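Bench notes, plug insertion, perception + search planner
19 Feb 2023

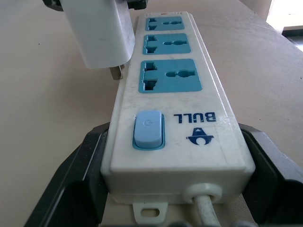
Notebook 2, p. 40

Picking up where I left off, which was me grumbling about the approach pose. One arm clamps the strip near the switch end, the other brings the adapter in from the side and then across to a socket. The holding part is fine now. Hammad rewrote the two-arm sync in Sketia so the holding arm goes stiff before the other one starts its approach, and I've stopped hearing that awful scraping noise on the tabletop. Thank you Hammad!!

So, perception. The socket detector loves these blue panels. White housing, blue squares, it's practically a gift, and the segmentation mask comes back clean even on the farthest socket where it's small in the wrist view. What it does NOT love is telling me which opening I'm looking at. Each panel has the notched vertical slot on the left and then the horizontal one with the round hole in the middle, and the keypoint head keeps swapping them when the wrist camera is tilted. Amna thinks it's the augmentation. We were flipping the training crops left-right (my doing, January, I copied the config from the drawer task where it didn't matter) and of course a mirrored socket is a different socket. I've turned the flip off and kicked off a retrain. Should have caught that one a month ago.

While that cooks I used the rocker switch as an orientation cue. It only exists at one end of the strip, it's a lighter blue than its bezel, and it's easy to find with a dumb color threshold. So: find the switch, find the row of sockets, draw the line between them, and now I know which end is which and can sort the keypoints by side. It's a hack and it lives in a file called strip_hack.py so that I feel bad every time I open it. Usman asked if we could read the BULL lettering for the same thing. We could, but it's upside down from where the wrist sits and I don't want OCR in the loop for this.

Top right corner of the view blows out white past the edge of the table. Auto exposure was hunting whenever the wrist swung that way and the color threshold went with it. Locked the exposure in the Zotik driver. Note for whoever uses this rig next: the lock does NOT survive a driver restart, you have to call it again. I've put it in the launch script but if you start the nodes by hand you'll get caught like I did.

Now the planner. Two things changed.

First, the collision model for the far gripper. We only had a box around the fingers and nothing for the adapter in them, so the planner was happy to sweep the adapter low over the strip. Added an attached box with some padding, and a second thin one for the prong. Gertraud wants the prong left out of the collision check for the last bit of the motion, otherwise no plan into a socket can ever be valid, and she's right, it took me an embarrassing while to see why everything came back "goal in collision". There's now an allowed-contact window that opens when we hand over to the insertion controller and closes again on retract.

Second, the search. Old version was a spiral in the socket plane with light downward force. It kept catching on the notched outline of the vertical slot and reporting contact as success. I swapped it for a short raster across the slot, 40 steps per pass, 2 passes max, then back off and ask perception again. Success now needs a depth change as well as force. I like this much more on paper — haven't got numbers on the real arm yet, so don't quote me to Nusrat.

Also, the cable. It comes out of the end cap right by where we clamp, and it isn't in the planning scene at all. Thinking of a fat cylinder off the end of the strip as a keep-out. Crude, but the holding arm has no business being down there anyway. Usman has a nicer idea with the Romura depth stream, which I'd love to see if he finds the time.

Odds and ends:
— tiny specks on the tabletop still show up as blobs in the threshold mask, added a minimum area
— log the grasp pose of the adapter, it sits tilted in the fingers and the planner assumes straight
— the tilt should come from the wrist image, Amna has code for this somewhere in Haslinger, ask her which branch
— rerun the keypoint eval when training finishes, separately for near, middle and far socket
— rename strip_hack.py (no)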